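Repair Belongs in the Public Budget
Tekle Zeleke
February 23, 2019

The Talldale Council will soon decide whether to keep paying for its mending and repair room. The cost for the coming year is $3,973. Members who wish to end the program argue that people who want a coat fixed can pay a tailor. I respect that view, but I believe it is mistaken.

Talldale has not had a tailor for four years. The nearest one is in Pindiria, 41 miles away, and the bus does not run there on weekends. For a household without a car, a torn sleeve or a broken zipper often means buying new clothes or going without.

The Council already accepts that it must pay to haul away what residents discard. Clothing enters that stream like anything else, and the town is charged by weight. A program that keeps garments in use should be judged beside that bill, and at present the two appear in separate parts of the budget and are never discussed on the same evening. 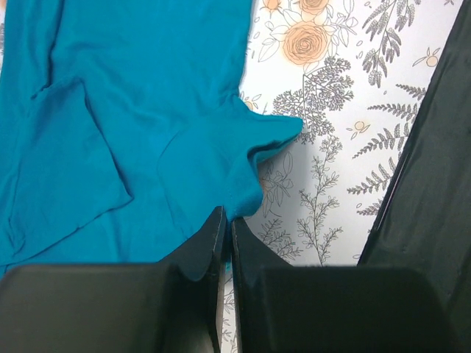

A teal garment with its folds and creases.

Some members have pointed to Prilia, where a similar room closed in July after a single year. The comparison deserves care. Prilia opened its room two afternoons a month, in a building with no heat, and did little to announce it. Talldale's room received 2,610 items last year – clothing, lamps, chairs and small appliances among them.

There is also the matter of skill. Schools in this county no longer teach sewing, and few adults under forty learned it at home. Once a town loses the people who can set a sleeve or replace a lining, it takes many years to get them back.

I would ask the Council to renew the program for two years and to require a written report at the end of the first.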